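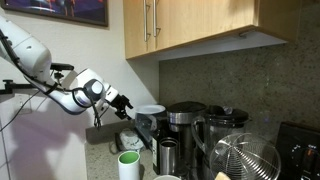
Kitchen at 108 Parisi Street, Sodalcombe

Photos and notes by Montserrat Sarmiento
Posted 2020-03-30

This page covers the kitchen on the second floor. The downstairs rooms have their own pages, linked from the house index. I took over the kitchen in October and have been putting it in order a little at a time, starting with the counter and ending with the closet by the back door. The cabinets and the stone were in when I got the place and I left them alone. Most of the work was sorting, cleaning, and deciding where things go.

Captions go left to right along the main wall, then across the room. Click on any photo for the large version.

Upper cabinets
Light wood with brushed-steel bar handles, set vertically. I cleaned the doors with dish soap and a soft cloth and dried them right away. The handles show fingerprints and get wiped when the counter does.

Under the cabinet
The light on the underside is a cool, bluish white. I would have picked a warmer one, but it is good for reading labels and measuring spoons.

Backsplash
Speckled gray granite. Up close there are green and black flecks in it. It hides splashes well, so you have to run a hand over it to find out if it is clean.

Main counter
Still crowded. Appliances and small items share the same stretch, and I have moved them more times than I can remember. The rule now is that anything used every day can stay out.

Wall at the left
Pale beige-white paint. I wanted to touch up two spots near the doorway and took a chip to the Pistance counter in town. Their match was a shade too yellow when it dried. I went back and had it mixed again, and the second can was fine.

White tile
Square tiles with thin gray grout. An old toothbrush and baking soda did the job on the grout. I did it in two evenings, one section each.

Framed picture
Dark frame, with deep blues and purples. It came from the hallway downstairs. Steam is a worry with anything on paper, so it went on the left wall and well away from the stove.

Utensil drawer
Before. Everything was in one pile, including three can openers, one of which worked.

Utensil drawer, later
Same drawer with a divider. Long things at the back, short things in front. The peeler has its own slot and is still never in it.

Spice shelf
Alphabetical order lasted a week. They are now grouped by what I cook: baking on one side, soup and beans on the other, and the ones I use for eggs in front. I wrote the month on each lid when I opened it.

Pots and pans
Stacked by size with a folded dish towel between the nonstick ones. Lids stand on edge in a rack meant for file folders.

Inside of the pan cupboard door
Two hooks for the oven mitts. The adhesive kind fell off overnight, so these are screwed in with short screws that do not come through the front.

Stove, with burners off
Grates soaking in the sink while this was taken. I used a plastic scraper on the burned spots. It took most of an afternoon and I would do it sooner next time.

Appliance manuals
The Grorken toaster oven came with a 200-page booklet in several languages. I kept the part I can read and clipped it to the warranty card. Serial number ends in 3181, which I am writing here because I can never find it.

Under the sink
Emptied out for the first time. There was a slow drip at the shutoff valve and the bottom board had swollen at one corner. I tightened the nut, dried the board with a fan, and put down a plastic tray.

Under the sink, refilled
Dish soap, sponges, trash bags, and one bucket. The rest of the cleaning supplies moved to the closet. I check the tray on trash day.

Food containers
All of them out on the table with their lids. Anything without a partner went into the recycling or out to the garage for screws and nails.

Food containers, put away
Nested, lids in a separate bin beside them. The round ones take up more room than they are worth, but they are the ones that do not leak.

Table by the window
Seats four if it is pulled out from the wall. It wobbled on the uneven part of the floor. A thin piece of cork under one leg took care of that.

Window sill
Basil, chives, and a mint plant that is doing better than the other two. The saucers are from a set that lost its cups.

Floor
Swept and mopped, with the mat hung outside over the railing. There is a scratch near the refrigerator from moving day. I tried a wax stick on it and it helped some.

Refrigerator, inside
Leftovers on the top shelf at eye level. When they were lower I forgot about them. Eggs are on the middle shelf and the door is only for condiments.

Refrigerator, side
Magnet strip with the shopping list and a pen on a string. Recipes that I am using that week go up there too and come down on the weekend.

Closet by the back door
Broom, mop, step stool, and paper goods. The shelf is a leftover board cut to fit. It rests on two strips of wood and lifts out if I need to get to the meter.

Back door
Hooks for aprons and cloth bags. The low hook is for the dustpan.

Baking things
Flour, sugar, and oats in jars, with the cooking times cut off the packages and taped on the back. I stopped labeling the front, you can see what is in them.

Box for the church sale
Extra mugs, a fondue set, and a bread machine that works but was never used here. All of it was gone by noon.

Still to do

The cabinet above the refrigerator has not been opened except to push more into it. The corner cupboard needs some kind of turntable, and I have measured for one but have not bought it. I would also like to replace the table light with something on a longer cord.

Questions I have been asked

The handles were already on the doors, and I don't know who made them. The divider in the drawer is the expanding kind and came from the hardware store in Sodalcombe. For the granite I use warm water with a drop of dish soap and then a dry cloth. No vinegar on it.

Next page: Hallway and stairs
Previous page: Laundry room
Back to house index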